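**求助:双缝实验里"哪条路的信息"到底什么时候算被记录了?**

**Landomier**(楼主)

看书看懵了。教材说只要路径信息"原则上可得",干涉条纹就没了。那"原则上"到底是谁的原则?探测器开着但没人看数据,算不算?数据存下来又删了,算不算?

我自己的理解:
1. 和人看不看没关系
2. 关键是光子(或电子)和别的东西发生了纠缠
3. 纠缠之后单看光子这一边就是混态,没条纹

但是第3点和"量子擦除"怎么对上?擦了之后条纹不是又回来了吗??求大佬指点,下午还要交读书报告。

---

**Lundstead**

前三条基本对。擦除那个,条纹没有"回来"。屏幕上的总图样从头到尾都没条纹,你是按另一个粒子的测量结果把数据分成两堆,每堆里各有条纹,一堆是亮纹的地方另一堆正好是暗纹,加起来还是平的。

科普视频基本都不讲这一步,害人不浅。

---

**Adis**

楼上说得对,补个公式。路径态 |L>、|R>,标记粒子 |a>、|b>:

`|ψ> = (|L>|a> + |R>|b>) / √2`

对标记求偏迹,干涉项前面乘的是 `<a|b>`。正交就是0,没条纹;完全相同就是1,满条纹。中间值就是部分条纹。所以不是"看/没看"的开关,是连续的。

---

**Landomier**(楼主)

哦哦哦连续的这个我没想到。那探测器效率很差的话,条纹就是变淡?

---

**Adis**

看你说的"效率差"是哪种。如果是标记态本身区分度低,对,变淡。如果光子已经散射出去了,只是你的探测器没收到,那条纹照样没,因为信息已经跑到环境里去了。这俩经常被混为一谈。

---

**Lūse**

不太同意你们这么轻描淡写。偏迹算出来是混态,没错,但混态不等于"已经有了确定结果"。退相干只解释了为什么看不到干涉,没解释为什么每次只出一个点。楼主问的"什么时候算被记录",你们等于没答。

---

**Lundstead**

楼主问的是条纹什么时候没,不是测量问题。别一上来就往诠释上拐,上次那个帖子吵了600楼最后锁了。

---

**Lūse**

标题写的就是"什么时候算被记录了"。自己往上翻。

---

**Adis**

两位都消消气。可以分开说:条纹消失,纠缠发生就够了,各家诠释算出来的数一样。单次结果怎么来的,多世界、玻姆、坍缩各说各的,目前的双缝数据区分不了前两家。客观坍缩模型原则上能测,得用大质量的东西,很难做。

---

**Landomier**(楼主)

懂了一半。那延迟选择呢,后做的测量影响先到屏上的光子?这个总说不过去吧

---

**Lundstead**

没影响。屏上的点早落好了,一个都不会动。后面测量只决定你怎么给这些点分组。

举个数:屏上收了1,000个点,标记粒子那边测"擦除"基,会得到+和-两种结果,各占一半上下。把+的挑出来画,有条纹;-的挑出来画,有反条纹。换成测路径,挑出来的两堆都没条纹。点还是那样的点,总分布一模一样。

也正因如此没法拿来发信号,不看符合计数你什么都看不出来。

---

**Adis**

对,必须做符合。我本科做过这个实验,跑一晚上符合计数3,087,条纹勉强能看出来,对比度惨不忍睹。后来发现是偏振片角度装反了一个……重调之后好很多。

---

**Lūse**

"没影响"这个说法在玻姆力学里要加限定,单个系统层面是非局域的。统计上没法传信号,这我同意。你们习惯把"不能传信号"直接说成"没影响",逻辑上跳了一步。

---

**Lundstead**

行,这条我认。改成"对屏上的统计分布没影响"。

---

**Landomier**(楼主)

那最开始那个问题,数据存了又删呢?

---

**Adis**

删硬盘不算擦除。硬盘写入的时候已经和无数空气分子、热光子纠缠了,你删文件只是改了几个磁畴,热散到房间里去了。要真擦除得把所有相关的自由度全部反演回去,宏观上做不到。能做擦除的都是标记信息只存在一个光子偏振之类的东西上,还没扩散。

---

**Lūse**

这个同意。所以"记录"实用一点的定义就是:信息在环境里有很多份冗余拷贝,实际上不可逆了。想深入就搜"量子达尔文主义"。

---

**Landomier**(楼主)

谢谢各位!!报告里我打算这么写:
- 条纹对比度看 `<a|b>`,纠缠程度决定
- 擦除 = 条件分组,总图样不变
- 删数据 ≠ 擦除
- 单次结果的问题单独一段,写明有争议

有没有硬伤?

---

**Lundstead**

没有。第二条最好画个图,两组条纹错开半个周期,叠起来是平的,老师一眼就懂。

---

**Lūse**

第四条别只写一句"有争议"糊弄过去,至少把退相干和坍缩的区别讲青楚。

---

**Landomier**(楼主)

青楚青楚(

还有个小问题,教材第49页说"动量扰动导致条纹消失",跟纠缠的说法是一回事吗?我先去写前面的,晚点回来看

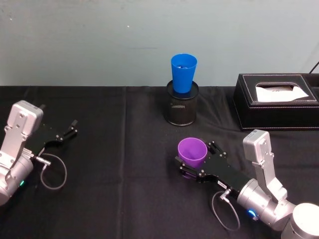

对了那页用的是海森堡显微镜那套,说光子踢了电子一脚。我感觉跟 `<a|b>` 对不太上,有空的帮忙看一眼,先谢了。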